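Section 4. Lining, worktop and storage fittings

This section covers fitting the printed lining to the Piltwood bench surround, cleaning the white worktop, and placing the tray and hanging basket. The aluminium posts and bars must already be assembled and squared as set out in Section 3.

4.1 Parts and tools

Lining panel, left
Lining panel, back
Lining panel, right
Hanging basket, black wire
Plastic tray, blue
Small screwdriver (not supplied)
Soft brush and dustpan
Two lint-free cloths
Mild washing-up liquid

The back panel is supplied 1,000 mm wide and 500 mm high. Side panels are 500 mm high and are trimmed on site to suit the depth of the bench. Spare panels are ordered under the name Skirholm, pattern 52 (bullfinches, branches and pine cones on pale pink-beige).

4.2 Fitting the lining

1. Unroll the panels and leave them flat, printed side up, overnight.
2. Check the direction of the pattern. The birds must be upright when the panel is standing.
3. Offer the back panel up to the rear posts. Slide its left edge into the groove of the corner post, then its right edge.
4. Press the panel down until the lower edge meets the worktop along its full length.
5. Fit the left panel, then the right, in the same way.
6. Look along each seam at worktop level. Where a gap can be seen, loosen the nearest clip, lower the panel and retighten.
7. Trim surplus from the front edge of the side panels only.

Note: The pattern is not matched across the corners. A branch or leaf that stops at a post is normal.

Caution: Do not trim the lower edge of any panel. A short panel leaves an open seam that fills with dirt and can't be closed again.

4.3 Cleaning the worktop

The worktop has a matt off-white finish which shows dust, crumbs and small dark particles readily. Clean it after fitting the lining and at the end of each working day.

1. Take loose items off the worktop, including the tray.
2. Brush from the back corners towards the front edge. Use the corner of the brush along the seam between lining and worktop.
3. Collect the debris in the dustpan. Do not sweep it under the front rail.
4. Wipe with a damp cloth and one drop of washing-up liquid. Keep the cloth clear of the lining.
5. Dry with the second cloth.
6. Inspect under a low side light. Marks that remain after wiping may be treated with a melamine sponge, used lightly.

Note: Faint grey smudges may stay in the finish after long use. They do not affect the surface and need no further treatment.

Caution: Scouring powder and solvent cleaners will polish the matt finish in patches. Solvents also lift the print from the lining.

4.4 Hanging basket

1. Hook the basket over the rear horizontal bar with its open side up.
2. Push down on both ends until the hooks seat fully.
3. Load from the middle outwards. Stand packets and bags upright.
4. Check that nothing in the basket rests against the print.

The basket is intended for light goods. A single item should weigh no more than 500 g. Tall bags may lean and stand higher than the bar, which is acceptable provided they do not tip when the bench is knocked.

4.5 Tray

1. Place the tray flat on the worktop with all corners down.
2. Lay small hand tools inside it, one layer deep.
3. Keep the tray at least 175 mm from the lining when the worktop is to be brushed without clearing it.
4. Empty the tray and wash it by hand in warm water each October, or sooner if grit has collected in the corners.

Caution: Do not leave screwdrivers directly on the worktop. The shaft will mark the finish if the tool rolls.

4.6 Surface and lining, reference views

Debris at the lining seam and specks across the worktop: brush as in 4.3, steps 2 and 3.

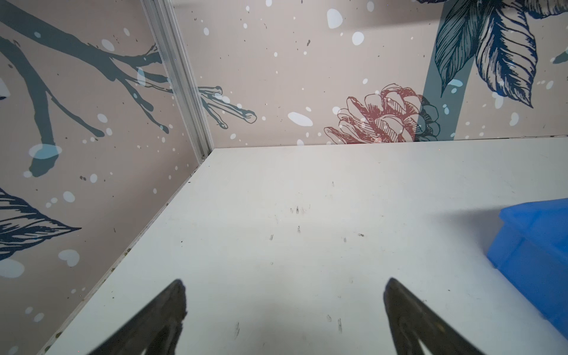
Small screwdriver in the tray, bag standing in the hanging basket. 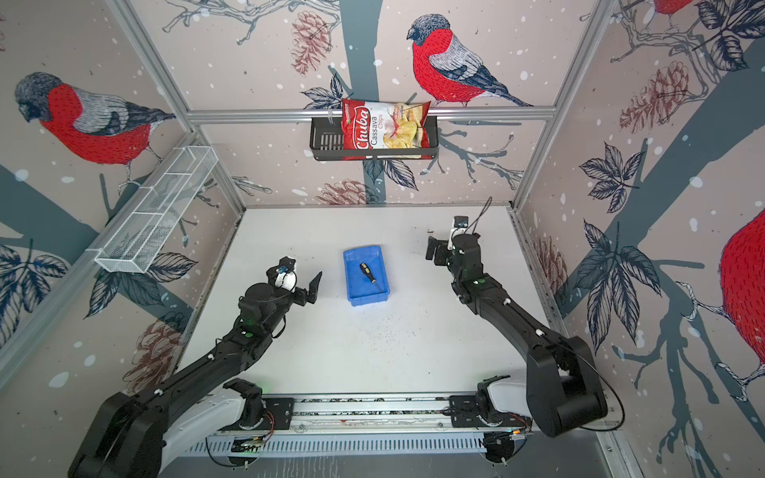
Can the lining be wiped if something splashes on it?

Use a barely damp cloth and dab the mark without rubbing, then leave the panel to dry in the air. Washing-up liquid may be used on the cloth if plain water does not shift the mark, but no other cleaner. If the print has softened or the panel has begun to bow, take it out of the grooves, lay it flat under an even weight overnight and refit it from 4.2, step 3. A panel that still bows after this should be replaced.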